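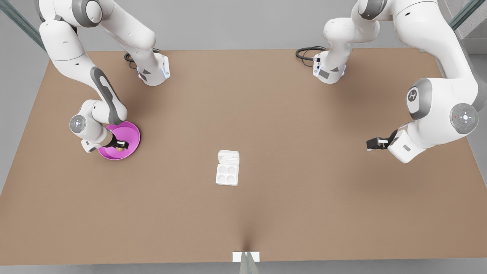

Pressemitteilung

Stonatari öffnet die Türen: zweiarmiger Roboter im Simulator und am echten Arbeitsplatz

Favar, 10/20/22 – Die Firma Stonatari lädt Kunden, Schulen und alle interessierten Bürger zu einem offenen Tag in ihre Halle in Favar ein. Gezeigt wird die Arbeit mit dem System Andex, bei dem zwei Roboterarme gemeinsam an einem Tisch kleine Gegenstände greifen, halten und ablegen. Der Eintritt ist frei, eine Anmeldung ist nur für Gruppen notwendig.

Im Mittelpunkt steht dieses Jahr die Simulation. Bevor eine Aufgabe an die wirklichen Arme gegeben wird, wird sie bei Stonatari zuerst am Rechner aufgebaut: der Tisch, die zwei Arme mit ihren Greifern und die Gegenstände, mit denen gearbeitet wird. Für die Vorführung wurde eine Aufgabe mit einer pinkfarbenen Schüssel und einer kleinen weißen Schale mit Klappdeckel und vier runden Mulden gewählt. Der eine Arm fasst die Schüssel am Rand, der andere hat seinen Greifer frei für die weitere Arbeit. Die Besucher können am Bildschirm verfolgen, wie eine solche Aufgabe geplant, gestartet und bei einem Fehler wieder von Anfang gestellt wird.

Eine Schüssel mit breitem Rand ist für einen Greifer mit zwei Fingern keine leichte Sache. Wird sie zu weit außen gefasst, so kippt sie, und wird sie zu fest gefasst, so verschiebt sie sich in den Fingern. Die Abteilung für Simulation hat in der Vorbereitung 978 Durchläufe gerechnet, bei denen die Lage der Gegenstände jedes Mal ein wenig anders war. Eine Auswahl von 32 Durchläufen wird am offenen Tag gezeigt und von den Mitarbeitern erklärt, auch solche, die nicht gelungen sind.

Im zweiten Teil der Halle stehen die wirklichen Arme. Dort finden zwei Vorführungen statt, eine am Vormittag und eine am Nachmittag. Nach jeder Vorführung ist Zeit für Fragen. Kinder dürfen in Begleitung eines Erwachsenen teilnehmen. Während die Arme sich bewegen, bleiben alle Gäste bitte hinter der gelben Linie am Boden.

Auch der Partner Rallis ist mit einem eigenen Stand vertreten. Rallis liefert für Andex die Software, mit welcher die Bewegungen der beiden Arme aufeinander abgestimmt werden, und zeigt diese an einem Arbeitsplatz zum Ausprobieren. Vorkenntnisse im Programmieren sind dafür nicht erforderlich. Schon im Juli hatten beide Firmen eine kleinere Vorführung für Berufsschulen organisiert, und viele Lehrkräfte wünschten danach einen Termin für das breitere Publikum.

Für die Führungen durch die Halle stehen insgesamt 99 Plätze zur Verfügung. Die Platzkarten werden am Eingang ausgegeben, solange der Vorrat reicht. Gruppen ab zehn Personen bitten wir, sich vorher beim Empfang von Stonatari anzumelden. Parkplätze sind hinter der Halle vorhanden, der Zugang ist ohne Stufen.

Über Stonatari
Stonatari entwickelt und betreibt Arbeitsplätze mit Roboterarmen für kleine und mittlere Betriebe. Der Sitz der Firma ist in Favar.

Pressekontakt
Stonatari, Pressestelle, Favar
Abdruck frei, Beleg erbeten.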